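Snack setup for a long drive with kids – what's worked for you?

wustelham_mom
Posted in Road Trips & Travel

OK so in December we're driving 335 miles to my in-laws in Caltov with two kids who turn into wolves by the time we hit the highway. Last year I handed back whole bags of crackers and I was still vacuuming in spring. This year I want everything portioned before we leave. A tray with sections seems like the way to go, so people can grab one thing and close the lid. 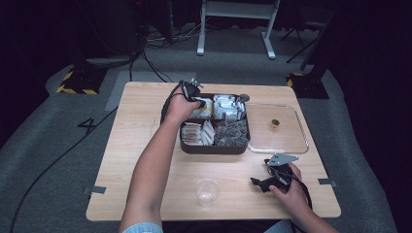
My husband thinks I'm overdoing it and we should just stop at the gas station in Flores like normal people. I say we spent a fortune there last time and came home with 6 half-eaten bags of chips! What do you all pack?

pretzelhound
Replying to wustelham_mom

Team husband, sorry. Stopping IS the trip. My kids get to pick one thing each in Flores and it buys me a good hour of quiet. If the snacks are in the car from the start, they're gone before you're out of Wustelham.

backseat_ref
I'm going to disagree with pretzelhound. One stop with mine takes forever – bathroom, picking, changing their minds, bathroom again. We do a snack every hour on the clock, and the first one isn't until 10. They whine the first time and then they get used to it.

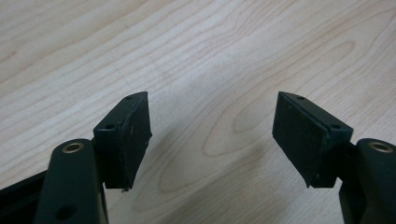 I'd also skip anything with chocolate if you run the heater. Ask me about my beige seats.

pretzelhound
Replying to backseat_ref

A snack schedule! On vacation! Remind me never to ride with you, lol.

backseat_ref
You'd be fed, at least.

kavska_kate
We do the Kavska run every winter and I'm somewhere in the middle. Pack the boring stuff, buy the fun stuff. Here's my list, steal whatever you like:

1. Dry things first. Crackers, pretzels, plain cereal. Small packets, so a spill is a small spill.

2. Something chewy for when they get crabby. Fruit leather works great for us, and I lay it all out the night before so I'm not digging through the pantry at 5 in the morning.
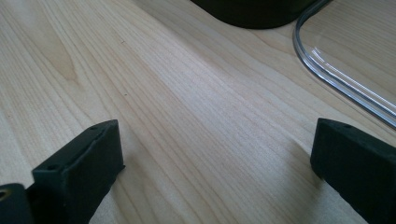

3. Water only. Juice goes in the cooler for when you get there.

4. An empty bag for trash, hung off the back of the front seat.

wustelham_mom
Replying to kavska_kate

Stealing all of it. He gets his Flores stop, one item per kid, and I get my tray. Does the fruit leather stick to car seats, though?

kavska_kate
Only if they sit on it. So yes.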